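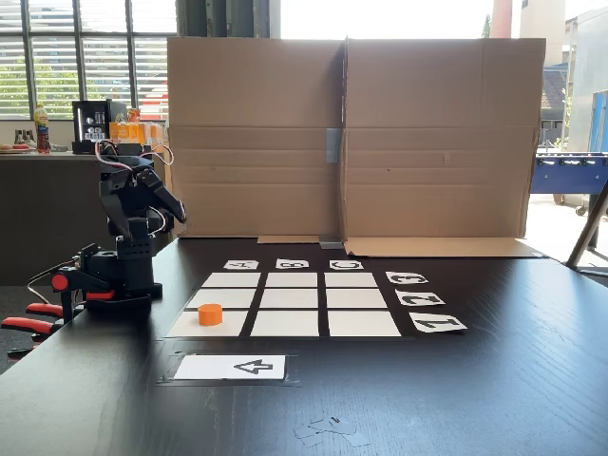 Linnea Sundqvist
@lsundqvist

Notes on laying out a three-by-three coordinate grid on a tabletop. I have done this enough times that I should write it down.

Linnea Sundqvist
@lsundqvist

Surface first. Dark wood is good under white squares. Wipe it, let it dry, then mark one long reference line parallel to the table edge. Everything gets measured from that line, never from the square you just put down. Errors add up fast otherwise.

Linnea Sundqvist
@lsundqvist

Cut all nine squares from one template. Gaps between them should be narrow and black. A wide gap starts to look like a place where a piece could go.

Linnea Sundqvist
@lsundqvist

Labels: letters on one axis, numerals on the other, A to C and 1 to 3. Each card lines up with the middle of its row or column and stays off the squares. Big bold black type on white. Small type is unreadable from the far side of the table.

Linnea Sundqvist
@lsundqvist

Clip the corners of the cards if you can be bothered. Square corners lift first. At Orness I had one set down for 30 days and replaced 6 cards, all of them with square corners. 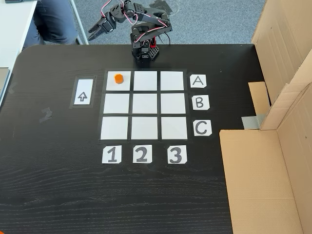
Linnea Sundqvist
@lsundqvist

Orientation is the part people skip. A grid looks the same from all four sides, so put down one arrow card, outside the grid, with a dark border. Write in your notes which way it points relative to the letters -- "up" means nothing to someone sitting opposite.

Linnea Sundqvist
@lsundqvist

Pieces: small, flat-topped, one strong color. Orange on white is hard to beat. Keep the piece well under half the width of a square, so that "in A1" and "on the line" are never the same call.

Linnea Sundqvist
@lsundqvist

Lindholm asked about printing the whole thing as a single sheet. It works, but one crease and you reprint all of it. With separate squares you replace one.

Linnea Sundqvist
@lsundqvist

Template file goes up in October. Two versions, paper and card stock. The arrow is on its own page.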